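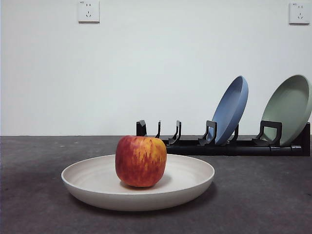

A red and yellow apple on a shallow cream plate.

Atden Apple Peeler and Corer: Review

The Atden is a hand-cranked peeler, corer and slicer intended for home cooks and small canteens. It was assessed by the Tredia test kitchen in November, alongside the cheaper Yurt model reviewed previously. The unit was bought at the full retail price.

Assembly requires no tools. The suction base held well on smooth worktops but released twice on tiled ones, and the maker's clamp, sold separately, is advised for larger batches. The blade arm is sprung and follows uneven fruit closely. Peel came away in one ribbon from firm varieties; soft or bruised apples tended to slip from the prongs.
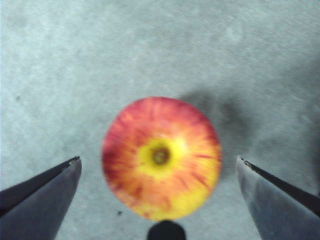
Streaked skin around the calyx end of an apple.

In total, 284 apples were processed. The coring tube left fragments of seed case in the larger fruit, which had to be trimmed by hand. Slices were even throughout. The handle loosened after prolonged use and was retightened 3 times.

Cleaning is the weak point – the screw thread traps pulp and the parts are not suitable for a dishwasher. Spare blades are available from Prekex.

The Atden is recommended for regular preserving and pie making. Households that peel only a few apples a month will be adequately served by the Yurt.

Rating: 7 out of 10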